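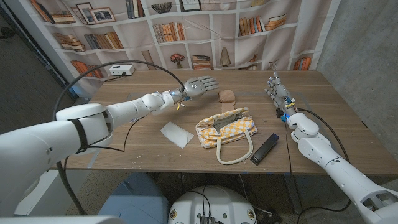
Encarnación Montes writes the planning layer for two-armed robots at Gruvstead, and most of her week goes to soft things. "A stapler keeps its shape," she says. "A bag with a rope handle has a new shape every time you let go of it."

Her planner, Clidia, used to choose a grasp once and hold to it. The current version checks its choice again whenever the handle moves more than 2 centimeters from where the perception module last put it. That change came in May, after she read back through 827 logged failures.

"I expected bad finger placement," Montes says. "A lot of it was timing. The left arm was working from an old estimate, and the right arm had already shifted the bag."

Both arms now read from one shared state. Getting there meant rewriting the message queue, a job she had put off for a year. The regression set has grown to 1,318 recorded runs, and a full replay goes through overnight.

Cables are still a sore point. The collision model treats them as a fixed margin along each arm — "a fat sleeve," she calls it — and the planner turns down reaches that would be fine. She wants to model the slack properly next, starting with the left wrist.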